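4.2 What households say they throw away, and why we doubt it

The claim that people use up a cosmetic product before they discard it rests almost entirely on what people say. In the Bramley survey, 80 percent of respondents agreed that they "usually finish" a cream, lotion or toothpaste before replacing it. The number has been repeated in trade reports and in at least one packaging textbook, usually without the question that produced it. That question came near the end of a long form, after a page on food waste, and it offered no way of saying "I don't know." A person who had just been asked about spoiled lettuce was unlikely to admit to half a jar of hand cream as well.

Kennedy's reanalysis of the Bramley forms is more careful, and we rely on it in what follows. She went back to the 2533 usable forms and compared the "usually finish" answer with a later item, in which the same respondents listed the opened products in their bathroom cabinets. Of those who said they usually finished a product, 45 percent listed two or more opened products of the same type. This isn't a contradiction in the strict sense. A household may keep one hand cream by the sink and another by the bed and finish both in time. It does make the headline number hard to take at face value, and the original authors did not discuss it. 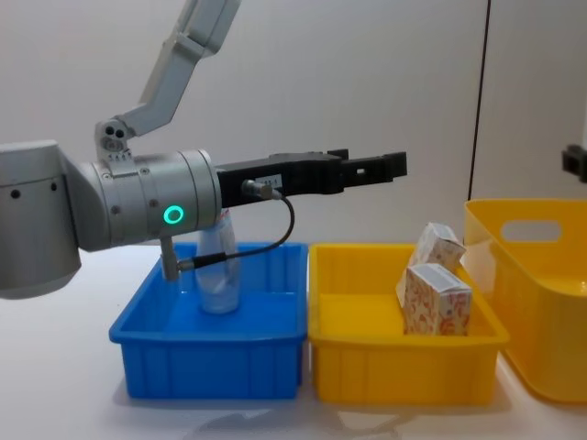
A second weakness is the word "finish" itself. For some people a product is finished when nothing more comes out under ordinary pressure. For others it is finished when they have cut the package open and scraped the walls. A third group, which Desjardins found in his interviews for the Postma study, calls a product finished when they have stopped using it, whatever is left inside. One of his respondents had "finished" a face cream because her skin had changed. Her answer would be coded as a success in any survey of the Bramley type. We suspect there are many such answers, though we have no good way to say how many, and neither does anyone else who has written on the subject.

Diary studies were supposed to solve this. Participants in the Nevero diary wrote down each product on the day they discarded it and estimated how much was left, using a printed scale with drawings of containers at different fill levels. The results were reported to two decimal places, which we find optimistic. The diary also ran for a single month, November, when people may be buying gifts and clearing shelves for guests, or may be doing neither. Without a comparison month the seasonal effect can't be separated from the rest. Participants were aware, too, that their leftovers were being studied. Several wrote in the margins that they had become more careful, a remark that the Nevero report quotes with some pride and that we read as a warning.

Package type matters more to the quality of these estimates than the literature has allowed. With a clear bottle or an open jar, a person can look at the contents and make a fair guess. A squeeze tube gives far less to go on. Opaque walls hide the contents, and some tubes spring back to shape after each use, so that a nearly empty one and a fresh one may be told apart only by weight. Take the white tube of cream in Figure 2, lying at an angle in a large yellow bin: a diary participant asked to match it against a printed fill scale from that view would be guessing. Even so, the Nevero report pools tubes with jars and bottles, and gives the pooled figure the same margin of error it would give a jar.
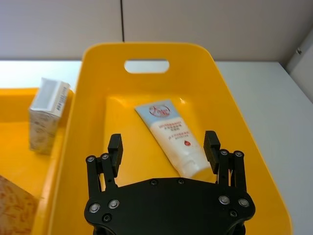

Work based on collected waste is better, but it has been oversold too. Ondent, a contract laboratory, weighed discarded packages before and after washing and reported the difference as leftover product. The method is sound as far as it goes. Its trouble lies in who handed the packages in. Drop-off points attract people who care about waste, and such people may well rinse or scrape a package first. A tube that has been rinsed at home weighs less than it did when its owner stopped using it, and the laboratory can't tell the difference. Water left inside pushes the result the other way. Kennedy has argued that the two errors cancel out. We see no reason why they should, and she offers none beyond convenience.

None of this shows that households waste more cream than they admit. The true amount could be close to what the surveys say - it would be a lucky result, but luck is possible. Our complaint is that three weak methods are cited together as if they backed each other up. They share a bias toward careful people, and agreement among them may reflect nothing more than that. For the estimates in Section 5 we therefore drop the survey data, keep the weighed packages with a wide margin, and treat tubes as a separate class throughout.

Related articles
Fill-level scales and the limits of the kitchen diary
Who uses drop-off points? Selection in waste research
Rinsing before recycling: habits and their cost

Shares 2 | Comments 0
Contact the editors | Copyright the authors | Back to top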